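Ponside Flotation Tank, field model

Product group: Soil sample processing
Made by: Levchenko Workshop, Cundon
Delivery: assembled, on a pallet

The Ponside is a flotation tank for archaeological soil samples. It separates charred seeds, small charcoal, fish bone and snail shell from the soil with the help of moving water. It was made first for our own use at the Neturov excavation, where the soil is heavy clay and the samples were waiting in the store from one season to the next. Other teams saw it there and asked if they could buy one, and so we began to build it for sale.

How it works

Water enters through a ring of pipe at the bottom of the tank and rises through the mesh. You pour the soil slowly in the inner basket and break the lumps by hand, under the water. The light material comes up and goes over the lip into the collecting sieve. The heavy part, with the stones, pottery and larger bones, stays on the mesh and is later dried and sorted. The fine mud sinks to the cone under the basket, and you let it out by the valve.

The lip of the tank is wider than in our first version. Areeba Naqvi, who did the seed work at Neturov, asked for this change, as with the narrow lip the roots and straw were blocking the flow and she had to clear them with a brush all the time.

Technical information

Tank volume: 100 liters
Largest sample in one load: 8 liters of soil
Weight when empty: 45 kg
Persons needed for lifting: 2
Body: stainless steel, welded
Water inlet: standard garden hose connection, brass
Outlet: ball valve at the bottom of the cone
Legs: adjustable, with wide feet for soft ground

What is included

Tank with legs, inner basket, one coarse mesh and one fine mesh for the heavy part, holder for the collecting sieve, hose connector, spare seals, printed manual. The collecting sieves are not included, because most laboratories have already their own and prefer a certain mesh size. The holder accepts the usual round sieves. Please write us the diameter when you order and we will set it before sending.

A pump and settling barrels can be ordered together with the tank. With these the water is used again, which is a great help in dry places where every barrel must come by truck. Please note that used water can carry small seeds from one sample to the next. We recommend to change the water between contexts that will be dated, and to put some modern poppy seeds in a test sample now and then, to see how many of them you get back.

Care and cleaning

Empty the tank every evening and rinse the cone with clean water. Do not leave clay in the valve over night, it becomes hard and the seal will suffer. The meshes should be brushed from the back side. In winter the tank must be stored without water. We had one tank returned to us in December with a cracked valve because of ice, and this is a repair that the guarantee does not cover.

Ordering

We build the tanks one by one, so please ask early if you need one for the summer season. For prices and transport costs write to Yolandi Visser in our Cundon office. She can also send you the manual before you decide. Universities and museums can pay after delivery. Spare meshes and seals are kept in stock and are sent by normal post.

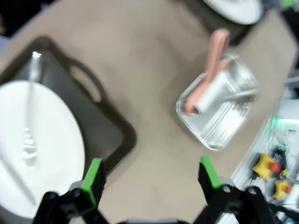

For older tanks with the narrow lip we offer the new lip as a separate part. It is fixed with bolts on the outside and no welding is needed.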